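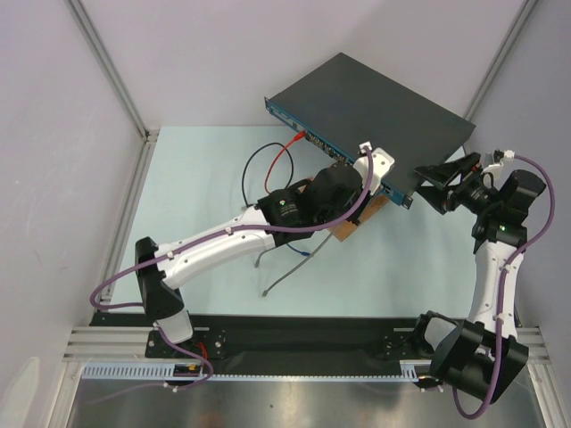
Research > Software and Control > Interviews

Search this site Enter keywords Go

Planning for Cables: An Interview with Manon Beaulieu
2020-03-15

The planning software developed at the Dronach laboratory was first written for rigid parts. Manon Beaulieu, who leads the group, took charge of it in October and was asked to extend it to network hardware, where cables leave the front panel and lie wherever they fall.

"Our collision model treated everything on the table as a box," Ms. Beaulieu said. "A switch is a box. A patch cable is a curve that changes each time an arm brushes against it, and the planner had no means of representing that."

Her group replaced the single world model with two layers. The first holds the switch and the arms and is updated at 20 hertz. The second stores each cable as a chain of short segments, with a margin that grows when the cameras lose sight of it.
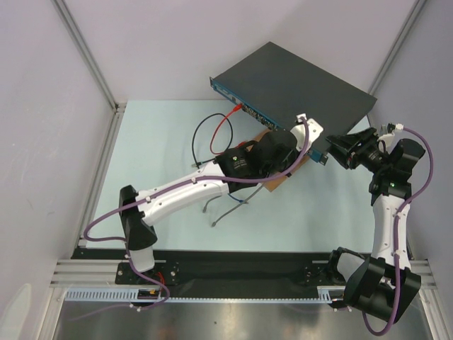 Coordination between the arms proved the harder problem. Under the earlier scheduler, named Flotby, each arm reserved a region of the table and held it until its motion was complete. Ms. Beaulieu described this as safe but unsuitable for work in which both grippers must approach the same panel.

"We now plan the two arms as one system," she said. "The search is larger, and we pay for that in computing time. Markos Michailidis rewrote the sampler so that it starts from the last valid plan, and that made the approach practical."

The release threshold is a 95 percent planning success rate on a recorded set of 2044 starting layouts. Ms. Beaulieu declined to give the present figure, stating that the layouts were still under review by Kyu-ri Joo.

Asked about force control, she said the current limits were set by hand for each connector type. "I would like those values to come from the logs. We have the data, and we do not yet have a tool that reads it properly."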